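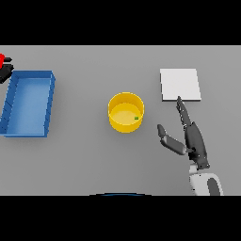

The Savville Local Records Office accepts letters, diaries, account books, photographs, maps and other papers relating to the town and the surrounding county, either as gifts or on long-term deposit. The questions answered on this page are those most often received from families and small organizations considering an offer of material. Owners are encouraged to do some light sorting before they contact the office, and very little equipment is required: a shallow tray with low, straight sides, such as the blue one, will keep a group of letters together on a table while the next group is being looked through. Sorting is not a condition of acceptance, and papers may be offered in whatever order they were found.

Savville Local Records Office > Collections > Giving Papers > Frequently Asked Questions

Frequently Asked Questions About Giving Papers to the Office

Wednesday, October 12, 2022 | By the Collections Desk

Reading time: 6 minutes

What kinds of material does the office collect?

The office collects original, unpublished material created by people, businesses, churches, clubs and schools in Savville and the county. Minute books, membership lists, farm and shop accounts, correspondence, scrapbooks, building plans and home recordings are all of interest. Material does not have to be old. The records of a club that closed last year may be as useful to researchers as those of one that closed a century ago.

The office also holds 209 collections that began as private gifts. The largest is the Plondolwood estate collection, which contains 1,822 items, most of them leases and rent letters. Many of the others fit in a single box.

Is there anything the office does not accept?

The office does not generally accept published books, newspapers that are already held on microfilm, framed paintings, clothing, furniture or medals. It does not accept photocopies where the original is held elsewhere and open to the public. Staff can often suggest a museum or library that collects items of this kind.

Film on a nitrate base cannot be brought into the building under any circumstances. Owners who believe they may have such film should leave it where it is and telephone for advice.

How should I make an offer?

Please send a short description of the material by letter, by telephone or through the form on the Collections page. The description should state who created the papers, the years they cover, how much material there is and where it is now stored. An estimate in boxes or feet of shelf is sufficient. A full list is welcome but is not expected.

Please do not mail original papers to the office, or leave them at the front desk, before an offer has been discussed. Material that arrives without notice cannot be insured and may be returned at the sender's expense.

How long does a decision take?

Offers are reviewed once a month. Most owners receive a written reply within six weeks. Large or complicated offers may take longer, particularly where staff need to visit the material in person. No offers are reviewed in March, when the office carries out its annual stock check, and those received during that month are held over to the next review.

What is the difference between a gift and a deposit?

A gift transfers ownership of the papers to the office permanently. A deposit leaves ownership with the depositor, and the office agrees to store the papers and make them available on stated terms. The minimum period for a deposit is 20 years. A depositor who withdraws papers earlier may be asked to repay the cost of any repair, boxing or cataloging that has been carried out.

Gifts are preferred. Churches and other bodies whose rules prevent them from giving away their records are normally offered a deposit agreement.

Who is entitled to sign the agreement?

The agreement must be signed by the legal owner. Where papers have passed to several members of a family, the office requires either the signatures of all of them or a letter authorizing one person to act for the rest. Executors should enclose a copy of the document that appoints them. For clubs and societies, a copy of the minute recording the decision is required.

The office cannot take part in disputes over ownership. If one arises after an offer has been made, the offer will be set aside until it is settled.

Does giving papers also transfer copyright?

It does not do so automatically. The writer of a letter usually owns the copyright in it, and the person who received and kept the letter usually does not. The agreement form asks donors to transfer any copyright they hold, but they are free to decline. Donors who decline should supply an address to which publication requests may be sent and should tell the office if it changes.

Can I ask for some papers to be kept closed?

Yes. Papers that contain private information about living people may be closed for an agreed number of years. The office asks that closures be limited to the items that need them and that each have a definite end date. It will not accept a collection that is to be closed indefinitely.

Staff may also close items that the donor has not mentioned, such as medical or personnel records. Donors will be informed in writing when this is done.

How should I prepare the papers?

Keep papers in the order in which you found them wherever that order appears to have been made by the person who created them. Envelopes should stay with their letters. Names and dates that you know from memory are best written on a separate sheet and placed with the item. If you must write on the back of a photograph, use a soft pencil and press lightly.

Please do not use adhesive tape, staples, rubber bands or plastic sleeves, and do not attempt to flatten, clean or mend anything. Rusty paper clips can be left in place. Staff will remove them.

What if the papers are damp or moldy?

Please mention this at the time of the offer. Moldy papers are taken directly to a separate room and are treated before they are placed near other collections. Until they can be collected, they should be kept in an open cardboard box in a cool room with some movement of air. Sealed plastic bags make the problem worse.

Will the office tell me what my papers are worth?

Staff are not permitted to give valuations or to recommend a particular appraiser. Donors who require a valuation for tax purposes should arrange it at their own expense before the agreement is signed. The office will allow an appraiser to examine papers on its premises by appointment.

What happens after the papers arrive?

Each collection is given a number, checked for damage and insects, and moved into acid-free boxes. A brief entry is added to the public catalog at this stage. Detailed cataloging follows when staff time allows, and there is at present a waiting list. Smaller collections are generally finished within a year. The Malhotra grocery ledgers, which fill 189 volumes, are being cataloged in stages, and the earlier volumes may be consulted now.

Will the collection be put online?

Only a small part of the holdings has been digitized. The office selects material for scanning according to demand, condition and copyright, and cannot promise that any particular collection will be included. Scanned items are published through the Nonano catalog, which can be searched from the reading room or from home without charge.

May I see the papers after I have given them?

Donors may consult their papers in the reading room during normal hours, on the same terms as other readers. Two days' notice is requested. One set of digital copies of up to 50 pages is provided to each donor free of charge on request, and further copies are supplied at the standard rate.

What happens to items the office decides not to keep?

Duplicates and items outside the collecting policy are sometimes found during cataloging. The agreement form asks donors to state whether such items should be returned, offered to another institution or destroyed. If no choice has been marked, the office will write to the last address it holds and will wait 90 days for a reply before acting.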